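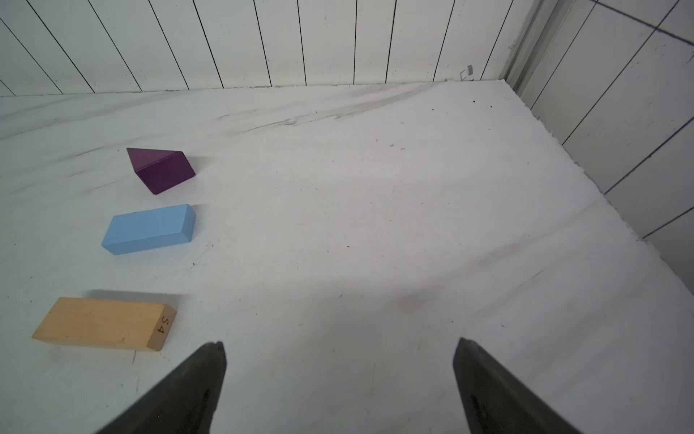

By Cecilia Aidoo, Communications Office
Posted 4th November
Filed under: Early Years, Staff Interviews

The Skilham Early Years Center has completed its first full year under a revised daily schedule, in which the morning is given over to a single long period of free play. Tamás Pintér, the center's director, has overseen the change from the beginning. He met with the Communications Office to discuss how the schedule was drawn up, what families have said about it, and which parts of it remain under review.

Mr. Pintér came to the center from a public elementary school, where he taught first grade. He describes the old schedule at Skilham as orderly and well meant. "We had a morning divided into very short sections," he said. "There was circle time, then a table activity, then music, then a snack, then another table activity. On paper it looked rich. In the room, children were being asked to put things away just as they had begun to use them."

Under the revised schedule, children arrive, wash their hands, and choose where to begin. The long period runs for 64 minutes, a figure that Mr. Pintér acknowledges has drawn questions. It was reached by adding the old table activities together and removing the time set aside for moving between them. "A parent asked me whether there was research behind the number," he said. "I had to tell her it was arithmetic."

The center enrolls 168 children between the ages of two and five, in two buildings. The older building, known as Bawa House, has smaller rooms and a shared hallway, and the new schedule was harder to put in place there. Nkrumah Quaye, the lead teacher at Bawa House, joined the conversation for part of the morning.

"Our difficulty was noise," Mr. Quaye said. "If one room is at play and the room next door is resting, you hear all of it. We changed the rest times so that the whole hallway is quiet together. It took us until May to get that right, and the two-year-olds still go down earlier than everyone else."

Mr. Quaye said that teachers were at first unsure what their own work should be during the long period. Several had been trained to lead an activity from the front of a group. The center asked them to sit at the children's level, to keep written notes, and to wait before offering help. "Waiting is tiring," he said. "You see a child who cannot get the lid off a jar of paint brushes, and your hand is already moving. I still do it. I did it this morning."

The written notes have become a regular part of staff meetings. Each teacher brings one page, and the group reads the pages aloud. Mr. Pintér said that the notes have changed how the center speaks with families at conferences. Where a teacher might once have reported that a child was doing well with shapes and colors, the teacher can now read out what the child said while sharing a corner with a friend, or how an argument over a wagon was settled.

Families have been divided on one point. Some parents of children entering kindergarten asked whether less time at the tables would leave their sons and daughters behind in letters and counting. Mr. Pintér said that he takes the concern seriously. A 20-minute small group period was added after lunch for the oldest children, and attendance in it is expected. "I would have preferred to leave the afternoon alone," he said. "The parents made a fair case, and the kindergarten teachers we spoke with agreed with them."

Asked about cost, Mr. Pintér said that the new schedule required very little in the way of purchases. The center stopped ordering printed worksheets and moved the money to shelving, so that materials could be kept where children are able to reach them. The largest single expense was a fence for the side yard, which is now open throughout the morning in dry weather.

Two matters are still under review. The first is the treatment of late arrivals, who often find it hard to join play that is already under way. Bawa House has tried having one teacher stay near the door, and the main building has not yet settled on a practice. The second is cleanup. Children are given a warning before the period ends, but opinions differ on whether unfinished work should be left standing until the next day.

"I am in favor of leaving it," Mr. Quaye said. "The person who mops the floor is not."

Mr. Pintér expects to bring a recommendation on both matters to the spring staff meeting. Families who wish to comment on the schedule may leave a written note at the front desk of either building or speak with their child's lead teacher at pickup.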